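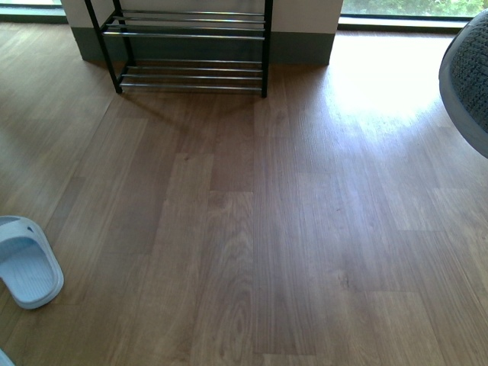
One blue slide in the foreground, and the bare rack at the far end of the floor.

Shoe Tips I Picked Up From a High School Robotics Club

Posted August 26, 2023

I've had a shoe problem for as long as I've had a front door. We own a rack, a perfectly good rack, and the shoes live in front of it. So when my daughter's robotics club at Pacheco decided that its project for the Beltent meet would be a robot that picks up shoes and puts them away, I may have laughed a little too loudly at the parent meeting!

The club calls the robot Kumer. The students have a whole season to teach it one chore, and the team that settled on shoes is 6 kids plus their coach, Elsie Sedgwick, who teaches physics and has more patience than I'll ever have. I signed up to drive and bring snacks, and I ended up on my knees moving sneakers two inches to the left for most of the summer. Along the way I changed how we do shoes at my own house, and a couple of you asked me to write it up, so these are the things that stuck.

Get the rack out where you can reach it

My rack at home was jammed in behind the coat stand. To put a pair away you had to lean over, hold the coats back with one arm and feel around with the other. The kids' first rule for Kumer was open floor in front of the rack, enough for the robot to come straight at it, and when I heard that I thought, well, so would I like to come straight at it. I moved the coat stand that night. My husband has started using the rack. I didn't say a word to him about it.

If you've only got a narrow hall, try the rack on the short wall at the end. You walk toward it anyway.

Pick the bottom shelf for the shoes you wear most

I had this backward for years. I kept the everyday shoes up top because it seemed handier, but you take your shoes off down by the floor, and that's where they want to stay. The team tried both shelves with Kumer and the lower one was easier for it too, less lifting and less to knock into on the way. The good shoes can go above, since you're not in a hurry when you put those away.

Watch the heels on bar shelves

Racks made of metal bars are great for letting grit fall through (sweep under them, though, it has to go somewhere). The trouble is a narrow heel or a small kid's shoe, which slips down between the bars and hangs there. A strip of rubber shelf liner, cut to the width of the shelf and laid on top, fixes it. You can wash it in the sink with dish soap. The club doesn't use liner because the students want the bars bare for practice, but mine has been down since June and I love it. 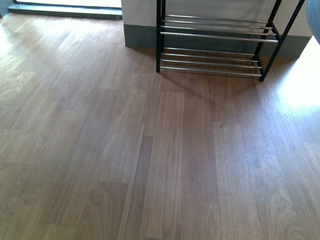
Both shelves clear and the daylight pouring in on either side of the wall.

Mind the sun

One of the things the team had to think about was light. A floor with a big bright patch on it looks very different to a camera from the same floor in the shade, and a pale shoe sitting in glare can be hard to pick out. So they practice with the sun in, with the curtains pulled, on gray mornings, whenever they can get the room. Elsie keeps a notebook of what time they started and what the weather was doing.

For the rest of us the sun is more about the shoes themselves. Foam slides and cheap glue don't care for hours of hot window light, and I've had a pair of pool sandals curl up like a potato chip. Leather dries out and cracks. If your rack has to sit near a glass door, put it to the side of the bright patch, and check again in December when the sun comes in lower and reaches farther across the floor. Mine lands somewhere completely different by then.

Damp shoes are another story. I'll give those an hour near the window (not in full sun) with newspaper balled up in the toes, and then back on the rack.

Slides first, laces last

When the kids make up a practice layout, they go from easy to hard, and I've stolen the order for teaching my youngest to clean up. Slides are the easy ones. There's one wide strap and nothing dangling, so a small hand can hook it and go. Slip-ons next. Anything with laces comes at the end, because laces flop over the side and catch on the rack and then down comes the shoe next to it.

What I do now is scoop the laces up and drop them in the opening before I pick up the shoe. Takes a second. For the kids' sneakers I went further and bought the stretchy kind of laces, and I'm never going back — no knots, no double bows at seven in the morning.

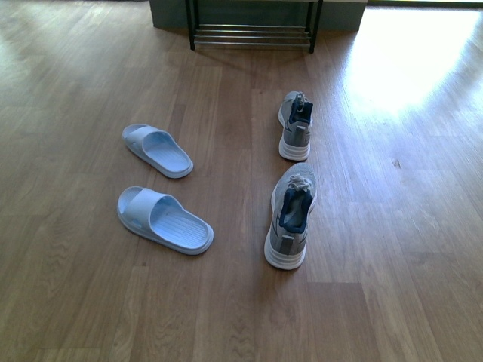
Pairs matter more than neatness, by the way. I used to fuss about every toe lined up like a store display, and that's a standard no family of mine was going to keep. Elsie had the students write down what "put away" means before they let Kumer try anything, and they argued about it for an entire afternoon. Does it count if the left shoe is on the right side? Does it count if one is backward? They settled on this: both shoes of a pair, same shelf, next to each other, nothing hanging off the edge. I copied it on an index card and taped it inside our hall closet. Complaints about my nagging have dropped way off, because now I just point at the card.

Start from a clear floor

The students plan 200 practice runs before Beltent, and each one gets reset by hand. They've got a routine where everything comes off the floor first, then the shoes for the next run go down. It looks fussy, but once things are cleared you can see what you're working with. I do the same at home on Sunday nights. Every shoe comes out, the floor gets swept, the rack gets a wipe with a damp rag (dry the metal bars after, or they spot), and only the pairs somebody wore that week go back. The rest go up in the closet. It's maybe ten minutes with the radio on.

If your floor is the plank kind like so many are now, skip the soaking-wet mop by the door. A barely damp cloth is plenty, and put little felt pads under the rack feet. Metal legs will scratch, and they'll do it slowly enough that you won't notice until you move the rack.

What about the money

A few people asked what the club spends. The fund-raising target for this season is $1,410, mostly for batteries and the trip to the meet, and the shoes were free, thank goodness. If you're anywhere near Irkport and want to help, the bake sale table is outside the hardware store on the first Saturday of the month. My lemon bars will be there. Get there early for the lemon bars!

And if your own kid's team needs shoes to practice with, wash them first. Mild soap, an old toothbrush on the soles, air dry overnight. Pull the insoles out and sprinkle baking soda in, then tap it out in the morning over the trash. Those kids have their faces right down there at floor level for hours, and they'll thank you for it.

Next week I'm doing glove and mitten storage, so send me your ideas for where the single ones should go.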